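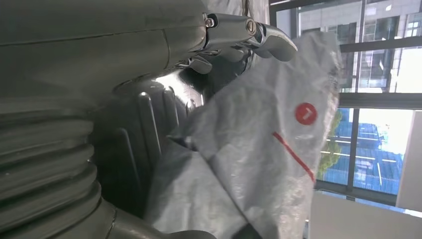
The metal gripper at the bag station, wrist camera view.

Our group completed its comparison of two grippers in September, and this post records the main findings for readers who have followed the earlier entries. The first gripper is the metal one with hooked fingers. The second is the soft-tipped Clornen, which Minoru Ebihara had used on the previous arm and recommended that we include.

Thin plastic bags remain the hardest item on our list. They fold, they shift under their own weight, and a translucent bag near a window gives the camera very little to work with. The red sticker on the bag was far easier to locate than any edge of the plastic.

Each gripper was given 40 attempts with the same arm and the same Trilness controller. The metal fingers failed on 9 of them, most often by closing on a single fold that then slid free. The Clornen failed less often on smooth bags but was slower to release, and on two occasions it carried the bag back with it. Osamu Sakai reviewed the logs and asked that release time be reported separately in future. I agree with him.

Camera placement deserves a further note. A wrist mount keeps the fingers in view at all times — a clear benefit when judging contact — but the arm housing takes up much of the left side. We will try a mount set farther to the right before drawing any conclusion about lighting. Afternoon sessions were left out of the present comparison.

The metal gripper will stay on the arm for the next round.

Comments

R. Furukawa: Did you change the closing force between the two grippers, or keep one setting throughout?

skeltetti433: We had the same release problem with soft tips. A short pause before opening helped a little.

Minoru Ebihara: One setting throughout. The force tests are planned for the next post.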